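Sotico Marble-Look Dining Table Top
Sold by Justholm

Replacement top for the Sotico dining range, white with light gray marbling and a gloss finish. It is sold without legs and fits any Farkas base with a four-point mount.

Specifications
Weight: 22 kg
Thickness: 19 mm
Mounting screws: included
Warranty: 2 years
Article number: 3000

Fitting
Lay the top face down on a blanket. Line the base up with the pilot holes and start all the screws by hand before tightening any of tem. Two people are needed to turn the table over.

Care
Wipe with a soft damp cloth and dry with a second one. Do not use scouring powder or glass cleaner. Coffee, red wine and turmeric should be wiped up the same day. Use a mat under hot pans.

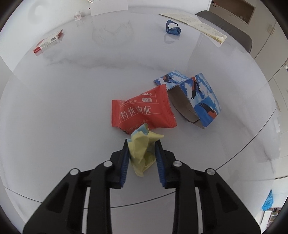 Scratches in the gloss cannot be polished out. Felt pads for lamps and vases are sold separately under the Sillent name.

Delivery and returns
Ships flat in one carton. Orders for the gray version will be taken again from November. Unused tops can be returned in the original packaging; the buyer pays return freight.

Page updated 2020-09-05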